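Remembering the Ford at Wimholm: Our Local History Project
Report by Anika Okafor

When our group first sat down in April to choose a subject, I will admit that I wanted castles. Darnell Nguyen-Tran wanted ships. It was Noemi Achterberg who asked why none of us knew anything about the fight at Wimholm ford, when we had all walked past the stone on the way to the bus for years, and after that there was really no going back.

The fight itself was a small one by the standards of the Civil War. A party of Parliament's foot, 200 men according to the parish account, tried to cross the Sedine before daybreak and met a Royalist picket on the far bank. It was over by breakfast. The schoolbooks leave it out, and even the county history gives it only a paragraph, but the village went on talking about it for a very long time, and our project became as much about the talking as about the fighting.

Our main source was the memoir of a man called Josias Yazzie, who was at the ford as a drummer aged 14 and wrote his recollections as an old man. We worked from the typed copy in the reading room, where Corinne Benavides very kindly let us spread our papers over two tables and stay until closing. His spelling is a joy once you get used to it! He remembers the cold and the noise of the water, and he remembers being given a piece of cheese afterwards by a woman whose name he never learned.

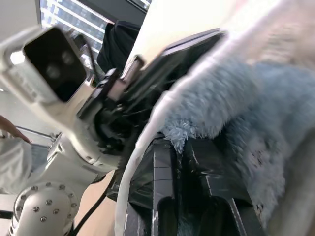
He is less good on numbers. Yazzie says that 580 men came down to the river, and we spent most of a week trying to make that agree with the parish account before Gönül Polat, our supervisor, suggested we stop trying. An old man looking back at his boyhood might well see a bigger army than the one that was there, she said, and we could put both figures in the report and say which we trusted more. We trust the parish account, because it was written down within the month by someone who had to pay for the burials.

The part I enjoyed most was the walk. We followed the route from Drorura Farm down to the river, starting at six in the morning so as to have something like the same light, and it was a surprise to find how steep the last field is. Darnell slipped over twice — he has asked me to mention that the grass was wet — and we all agreed that doing it with a musket would have been miserable. You cannot see the far bank at all until you are nearly on it, which may explain why the picket was such a shock to them.

We did not manage to find where the dead were buried. The register says "by the north wall", but the church was rebuilt later and the wall has moved. Noemi would like to go on looking over the summer, and I have promised to go with her.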